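Prestow Garment Rail, Double Width
Home > Storage > Bedroom and Laundry > Garment Rails

Item no. 954
Made by Cadier
In stock. Ships from our Zalluvport warehouse.

Product overview

The Prestow is a freestanding garment rail for bedrooms, laundry rooms and hallways without a closet. It has one fixed top bar, a lower shelf for shoes or folded items, and four casters. The frame is powder-coated steel tube. It is sold in white and in black. The black version has a matte finish and shows dust more than the white one.

The double width model replaces the older single and uses the same feet and casters, so spare parts for the single will fit. The end frames are not the same and can't be swapped.

Specifications

Overall width: 996 mm
Width of hanging bar between end frames: 876 mm
Bar: round steel tube, closed ends
Casters: four, swivel, 2 with brakes
Shelf: steel wire, clips on without tools
Finish: powder coat, white or black
Assembly: required, hex key included
Warranty: 2 years on frame, casters not covered

What comes in the box

Two end frames, the top bar in two pieces with a joining sleeve, the shelf, four casters, a bag of bolts and a hex key. The instructions are printed on one folded sheet. If a bolt is missing, write to the parts desk with the item number and the color and we will mail one out.

Assembly

Put the casters into the end frames first, with the braked ones on the side that will face the room. Lay both end frames on the floor and join the two halves of the top bar with the sleeve. Bolt the bar to the frames finger-tight. Clip in the shelf, stand the rail up, and then tighten everything with the hex key. A second person makes the standing-up part easier.

Check the bolts again after a week of use. The sleeve can settle a little under weight, and a quarter turn is usually enough.

Use and placement

Spread heavy coats along the bar and keep the heaviest ones toward the ends. Lock the brakes before loading. The rail is meant for level floors. On thick carpet the casters will turn but may leave marks, and we suggest the flat feet (sold separately under the Noguchi name) if the rail is going to stay in one place.

Do not hang wet rugs or blankets on it. Damp shirts and other light laundry are fine. Wipe the bar down afterward.

Do not use the top bar as a handle for lifting. To move the rail through a doorway, take the clothes off and push it from the end frame.

Hangers

Hangers are not included. The bar takes any ordinary closet hanger with an open hook, in plastic, wood or wire. Hotel-style hangers with a closed ring will not go on once the rail is assembled. Bare wire hooks can scratch the coating over time. Plastic ones slide along the bar more easily and are what we use in the showroom.

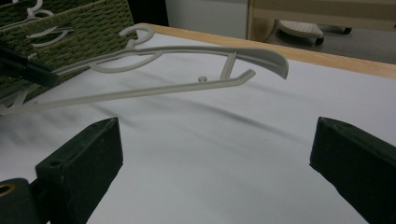

Mio Hosoda wrote that the rail had been fine with a full winter's worth of coats since February, but that the shelf clips were stiff and she would have liked a longer hex key. She also asked whether the shelf could be left off altogether.

It can. The shelf does not carry any load from the frame, and the rail is just as steady without it. A longer key is now packed with the black version and will be added to the white when the current boxes are used up.

Care

Clean with a damp cloth and dry it. Avoid scouring pads and solvent cleaners. Small chips in the coating can be covered with metal touch-up paint. If a caster starts to squeak, remove any hair or thread from the axle before ordering a new one.

Returns

Unassembled rails can be returned in the original box. Assembled rails are accepted only if a part is faulty. For parts and returns, contact Haruto Miyazaki at the parts desk and include your order number.

Page updated 2 November 2025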